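Monday, bench 3

Started on the small-goods end of the bench, the stretch that has been collecting kitchen bits since winter. The plan is the same as for the other two benches: everything gets a home by what it does, the home gets a label, and anything that hasn't got a home by Friday goes in the box by the door for people to claim.

Wiped the top down first. There was an old ring of syrup near the power board that needed hot water and a plastic scraper. The blue cloths leave lint, so use the waffle ones from the second drawer.

Baskets. We have the slotted plastic ones in a few colours from the Skisent order. I'd wanted to colour-code them by job:

- black – hard tools, graters, peelers, anything with an edge
- orange – bottles in use, standing up
- anything else – packets, only if they're going to stay shut

The slots are good for drying and for seeing what's in there without lifting things out. They are bad for anything thin. Skewers go straight through the side and so do the thin pipettes, so both of those stay in the tall jar.

The box grater went into the black one upright. I tried it lying down first and the handle took up all the room, and you had to put your fingers on the rough faces to get it out. Standing up, the handle is the first thing you reach. It also means the grater drains properly after a wash. I'd like to keep it that way even though it's taller than everything else on the bench.

Grating notes, while I think of it, from the trial before lunch. Used 200 g of firm cheese and the same of carrot.

- Cheese straight from the fridge grated cleanly. After sitting out through the staff meeting it smeared and packed the holes.
- Carrot was fine either way but throws juice, so put the tray under it.
- The last knob of each always ends up as a choice between waste and knuckles. I've been putting that bit aside for stock.
- Brush from the inside out. Brushing from the outside pushes the bits in and they dry there.

Weighed what was left in the grater after the cheese and it was more than I'd have guessed, but I didn't write the number down before someone needed the scale. Do it again with the small balance.

Colour bottles next. These are the little droppers we've been filling for the icing and dough tests. All the caps are the same white so the caps tell you nothing, and the two dark ones can be confused in poor light. The greenish one looks nearly black in the bottle. You only see the green once it's let down in water. The reddish-brown is easier to pick. 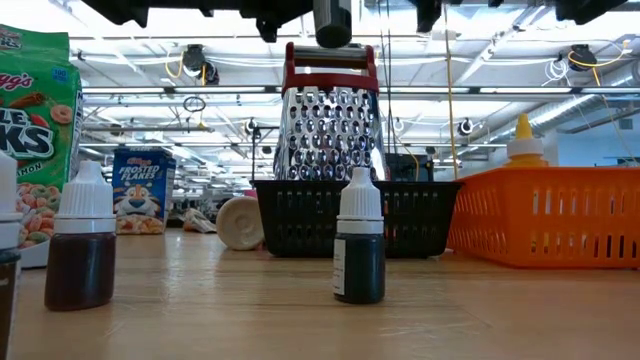

*Bench 3, part way through. Grater in the black basket, yellow-nozzle squeeze bottle in the orange one, droppers still out at the front.*

The droppers haven't got a basket yet. They are too small for the slotted ones – they lean over and the tips end up against each other. Options:

1. A block with holes drilled in it. Would need to be sealed or it'll stain on day one.
2. The old spice rack from the back room, if the shelf lip is high enough.
3. A shallow tray with a rubber mat. Least work.

I'm going with the tray for now and will see how it goes. If we do end up making a block, drill it a touch oversize, as the bodies are squat and people will be putting them back with wet hands.

Dropper test from this morning, written up properly. Drops into a 300 mL beaker of plain water, stirred for the same time each, looked at against white card.

- Dark green: strong. One drop is plenty for a pale tint. Goes muddy if you keep adding and doesn't get any greener.
- Reddish-brown: weaker, needs more to show, but it's even and doesn't streak.
- Mixed together: brown. Not useful.

Both stain the waffle cloths and both came off the bench with a bit of bicarb. Neither came off my cuff. Wear the apron.

I want to do the same again in plain icing, which will be a fairer test of what we use them for. The Hjaltadóttir method sheet says to add colour at the end, after the icing has come together, and our last batch was done the other way round. So the earlier results in this book (page with the coffee mark) shouldn't be compared with today's.

Squeeze bottle. Standing it in the orange basket, nozzle up, works as long as it's at the end against the wall. In the middle it falls over when the basket is pulled forward. If more bottles go in there they'll hold each other up and it won't matter. Nozzle needs a pin through it each week. I've added that to the cleaning list.

The cereal bag is still on the bench. It's the green Kellogg's one. It'll be wanted for the crumb coating on Wednesday's run, so there's no point putting it in the pantry and getting it out again, but it can't stay where it is. Proposed: a clip, and into a tub with a lid. We had moths in the flour two years ago and I don't want to go through that again.

Labels. Used the Pladinon tape, item code 1116, white on clear. It sticks well to the bench edge and badly to the baskets, whose front walls are mostly gaps. Tried a tag on a cable tie through one of the slots instead and that's better. It can be read from standing height and it moves with the basket. I'll do the rest that way.

Still to do on this bench:

- [ ] tray and mat for the droppers
- [ ] bigger labels for the droppers, colour name in full, on the front of the body
- [ ] lidded tub for the cereal
- [ ] repeat the grater leftover weighing on the small balance
- [ ] icing version of the dropper test
- [ ] cable tie tags on the remaining baskets
- [x] syrup ring
- [x] grater upright

Order list: more waffle cloths, one rubber mat, cable ties in the short length. The Grultell catalogue has the mat but check the size against the tray before anyone orders, since theirs come wide and don't cut neatly.

Left the bench at 4:40 with the lights on at that end for the evening group. Scale is back on bench 2, on charge.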